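Grotarton Player Support
Frequently Asked Questions

This page answers the questions most often received by the support office for Grotarton, the turn-based puzzle strategy game published by Enmont. Questions about purchases made through a mobile store should be directed to that store first. Enmont cannot issue refunds for those orders.

General

What kind of game is Grotarton?

Grotarton is a single-player and two-player strategy game played on a grid. Each player commands a company of up to six wardens and moves colored blocks to open paths, close gates and trap opposing pieces. A standard match lasts 15 turns. The player holding more gates at the end of the final turn wins the match.

On which devices can the game be played?

The game is available for Windows and macOS computers and for current phones and tablets. Progress is shared across devices when the player signs in with the same Enmont account. Guest progress is stored on the device only and is lost if the application is removed.

Is an internet connection required?

The story campaign and practice boards may be played offline after the first download. Ranked matches, guild events and the store require a connection. Results earned offline are added to the account the next time the player signs in.

How many boards does the game contain?

There are 300 boards in the current release, of which 97 belong to the story campaign. The rest are divided between practice, ranked play and the seasonal gallery. New seasonal boards are normally added in February and remain available until the next season opens.

Rules of Play

What do the block colors mean?

Red blocks may be pushed one space per turn in any direction that is not occupied. Yellow blocks may be pushed or pulled, but only by a warden standing directly beside them. Gray blocks are fixed and cannot be moved by any ordinary action. A red block pushed against a yellow block will stop; it does not move the second block.
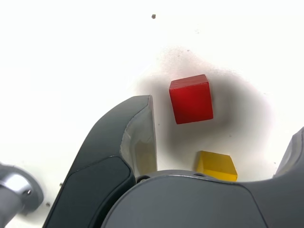

Red and yellow wooden blocks.

Can a move be taken back?

In the campaign and on practice boards, a player may undo any number of moves within the current turn. Once the turn has been confirmed, it stands. Ranked matches do not allow moves to be undone, and the support office is unable to reverse a confirmed turn on request.

What happens if both players hold the same number of gates?

The match is extended by one turn for each player. If the count is still level, the player with more wardens on the board is declared the winner. If that number is also equal, the match is recorded as a draw and neither player's rank changes.

How are new wardens obtained?

Wardens are earned by completing campaign chapters or by exchanging keys in the Dundach Hall. Keys are awarded for daily tasks and for placing in ranked play. They may also be bought in the store. Every warden that can be bought can also be earned through play, although some will take longer to reach than others.

May I field two copies of the same warden?

No. Duplicate wardens are converted into training points, which can be assigned to any warden in the company. Training points cannot be turned back into keys.

Ranked Play

When does ranked play open to a new account?

Ranked play opens after the player has completed the second campaign chapter and chosen a display name. The first five matches are used to place the player in a division. Losses during placement do not remove any rewards already earned.

What happens if my connection is lost during a match?

The turn timer continues to run. A player who reconnects before it expires may continue from the same position. If two turns in a row expire without a move, the match is forfeited. Matches interrupted by a fault on the Enmont servers are canceled and do not count for either player.

What is the Cardoso Cup?

The Cardoso Cup is the annual open tournament for ranked players. The most recent cup received 2,408 entries. Entry is free of charge, but each player may enter with one account only. Boards for the final round are chosen by lead board designer Deolinda Louro and are not published before play begins.

Accounts and Conduct

How do I change my display name?

Open Settings, select Profile, and then select Display Name. The first change is free. Later changes require a name token, available in the store. Names that are offensive, or that suggest the player is a member of Enmont staff, will be reset without notice.

Can my account be transferred to another person?

Accounts may not be sold, traded or given away. Where a transfer of this kind is found, the account may be closed and any unused keys forfeited.

How do I report another player?

Select the player's name on the results screen and choose Report. Please state the reason and add any details that may be useful. Reports are read by the conduct team, headed by Ayodele Okafor. The reporting player will be told when a review has been completed, but the outcome is kept confidential.

May a child have an account?

Players under the age of 13 must use a family account created by a parent or guardian. Chat and store purchases are turned off by default on family accounts and may be turned on only by the adult who created the account.

How do I delete my account?

Open Settings, select Privacy, and then select Delete Account. A confirmation message will be sent to the registered email address. The request may be canceled within two weeks. After that period, all progress, wardens and purchases are permanently removed.

Technical Questions

The game closes when a board is loading. What should I do?

Restart the device and confirm that the latest version of the game is installed. On computers, use the Verify Files option in the launcher. If the problem continues, submit a support request with the name of the board and the model of the device.

Can the block colors be changed?

Yes. Three alternative color sets are available under Settings, Display. Players may also turn on block symbols, which place a distinct mark on each type of block. Neither setting is visible to an opponent.

How do I contact support?

Use the request form in the Help menu of the game. Requests are answered in the order received, normally within three business days. Sending the same request more than once will not shorten the wait. Please include your player number, which is shown at the bottom of the Profile screen.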